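I foster older cats for a small rescue, mostly ones with bad kidneys or stiff hips, and I've had the Vilteck heated bed in use since May. It came to us secondhand from Maximiliano Gallardo, who does the transport runs, along with two spare covers. We've since bought a second one new. This review is for other foster homes that are thinking about one.

The bed is an oval with a low front lip and a padded back. The heating pad slides into a zip pocket underneath and runs off the wall. There are two settings. Low is warm enough to feel through the cover with your hand, and high is only a little warmer. I leave it on low overnight and have used high on cold mornings for a cat who was down to skin and bone when she arrived.

The low front is the best thing about it. I used the Joubert bed before this, and the arthritic cats had to climb over a stiff edge to get in. Two of them gave up and slept on the bath mat. With the Vilteck they walk straight in. One fifteen-year-old tabby was in it within the hour and I had to bring her dinner over.

Washing is where it could be better. The cover comes off with a long zipper and goes in at 2 on my machine's dial, the gentle cycle. It holds up fine, but getting it back over the foam takes patience — the corners of the lining bunch up and you have to reach in and straighten them. I keep old cloths on top of the cover now and change those daily, so the cover itself only gets washed every couple of weeks.

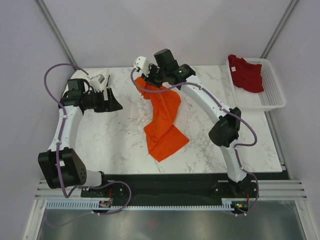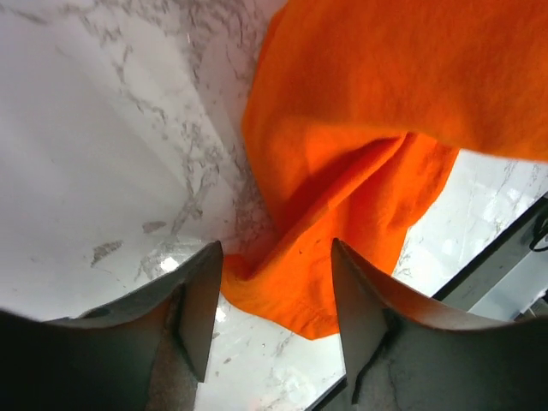
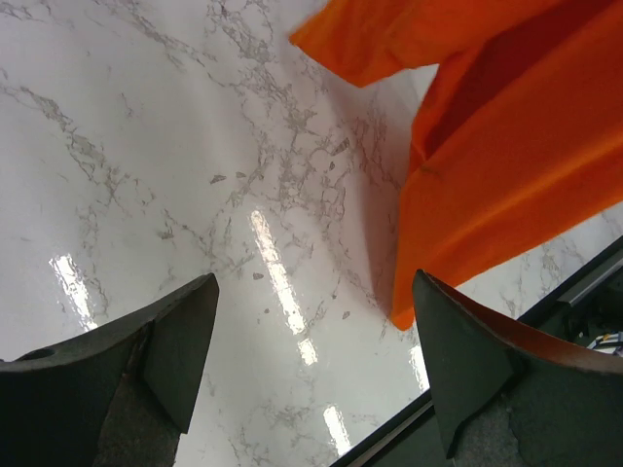 Old cats leak and dribble, so the question of a waterproof layer matters. The pocket for the heating pad is lined, and so far nothing has got through to the pad. The foam is not lined. Ours has one stain that I couldn't get out, though it doesn't smell. If you take in cats with bladder trouble, buy a separate liner. The Suserham one fits if you fold the back edge under.

The cord is long enough to reach across a small room and has a tough sleeve for the part nearest the bed. I haven't had a chewer in it yet, so I can't say how well the sleeve does its job. The switch is on the cord and clicks firmly. I would have liked a light on it, as it's hard to tell in the dark if it's on.

The new one had a plastic smell out of the box. I aired it in the spare room for 5 days before I let a cat near it. The secondhand one had no smell at all.

Favach makes a cheaper bed in the same shape, without the heat. I have one in the kitchen and it's fine for summer, but the foam is thinner and has gone flat in the middle. For a cat who sleeps most of the day I'd pay the extra for the Vilteck. For a young, healthy one I wouldn't bother, a folded blanket does just as well.

Replacement pads are sold separately, and the covers come in gray or brown. Get the brown if you have a choice.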